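Filed under: Grant Updates, Community Projects

Hi Bernadette,

You asked for a catch-up on the Pearce clothing repair project before the next payment goes out, so I've put the kettle on and I'll try to get it all down in one go!

The mending nights

We're open two evenings a month now in the old Giltden hall, and it's busier than I ever expected (I thought we'd be lucky to get a few neighbours and their kids). Shu-fen Yu runs the sewing machines and Carol Wragg does the hand mending, mostly elbows, cuffs and hems. We've fixed 849 pieces of clothing so far. Zips are still the big headache. They take ages, and a decent metal one costs more than some of the coats are worth, so we've started saving them from things that are past mending.

Linings are the other slow job. A lined jacket has to be opened up, patched and closed again, and Carol won't be rushed on it, which is fair enough. She's agreed to teach three of the regulars how she does it.

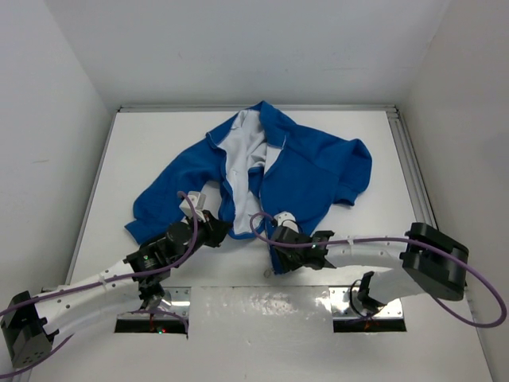 Money

We've spent most of the first payment on thread, needles, the hall and a secondhand overlocker. The overlocker came in $100 under budget, and I'd like to put that toward better lamps if you're happy with it. The colour of the light in that hall is awful for matching thread, everything navy looks black. Bradley Greenwood has all the receipts and can send copies whenever you want them.

What's gone a bit sideways

The school sessions at Kundine haven't started. Elsie Hartley was keen, then the timetable changed on us, and we're now looking at August for a run of six lessons. I'm sorry about that one, I know it was the bit you liked best in the application. The plan is the same, just later, and it won't cost any extra.

Could you let me know about the lamps? I'd love to order them before the next mending night.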